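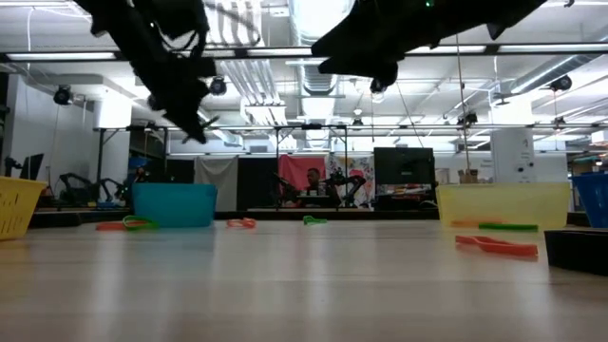

Figure 4.1 A yellow basket and a teal-blue bin on a long table.

Chapter 4: Where Things Go

Every household runs a warehouse, usually a bad one. The stock arrives daily, the staff is untrained, and the one person who knows where the tape is has gone to bed.

Storage is the study of finding things later. Putting them away is easy; a closet will accept almost anything if you lean on the door. The trouble starts in January, when you need the one flat screwdriver that fits the thermostat.

A survey of 700 homes in Javdale listed 3640 containers bought to reduce clutter. Of these, 111 were empty and stored inside other containers. The town of Hestine did slightly better, mostly by having smaller closets.

In this chapter you will learn to sort by use, to label in words your family can read, and to tell a container from a hiding place. Keep a pencil handy. If you can't find one, begin with Section 4.3.

14 shares | 2 comments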